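Some notes on how Ristard Street got its name, in pieces as I find time. People keep asking and the plaque by the library has it wrong.

The plaque says it honors a mayor. Esdale never had a mayor called Ristard. I went through the full list at the county records room in June and the name is not on it.

Ristard was a brickyard. It sat where the bus garage is now, on the low ground by the creek, and the street was the cart road up to the rail spur. On the oldest map I could find it's just marked "to Ristard's."

The yard paid poorly and flooded most springs. At its peak it had up to 700 men on the books, which is a lot for a town where the census that decade counted 2,967 people. Many of them came in by train and went home on weekends, so they don't show up in the census.

Then the clay ran out. The next census has 2,581. You can see the drop in the church registers too, and in the school rolls, where one whole classroom goes missing between one fall and the next.

The road stayed in use after the yard closed because it was the only paved way down to the creek. Paved with the yard's own seconds, the warped and overburned bricks they couldn't sell. Some are still under the asphalt. When the water main broke near the Telleck building the crew pulled up a pile of them.

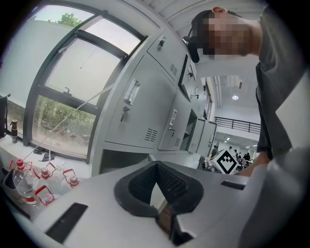

The seconds are easy to tell from the good brick. They're darker, nearly purple on one side, and they don't sit flat. The good ones have an R pressed into the face. I have never found an R on a brick from the street itself, only on ones from house walls.

Now the Telleck building, since two people asked already. It was not part of the brickyard. It was a dry goods store, built after the yard had closed, out of brick hauled in from somewhere else. The cornerstone is on the alley side behind the gas meters.

The bakery is older. The Bălan bakery was there while the yard was still running and sold bread to the men coming off shift. The family spelled it with the mark over the first a, and the painted sign on the side wall has it too, though you need morning light to make it out. Every city directory drops it.

The directories also move the bakery around. It's listed at 3 different addresses and I first took that to mean it had moved. It didn't. The street was renumbered twice, and the lot lines on the tax maps never change.

That renumbering is also where the mayor story may come from. The council minutes for the second one say the street will be known "as Ristard, in keeping with long custom." No reason given. A newspaper piece many years later calls it "Ristard Street, named for an early leader of the town," and the plaque repeats that almost word for word.

I can't prove the newspaper made it up. There could have been a Ristard who owned the yard and sat on some board. The deeds I've seen are all in the company's name, and I haven't found a first name anywhere.

If your family has pay slips or letters from the yard, I'd like to see copies. Same for any brick with an R on it that came from a known address — a photo and the house number is enough.

Next up is the footbridge at the bottom of the street and why it points at nothing. Probably not this week.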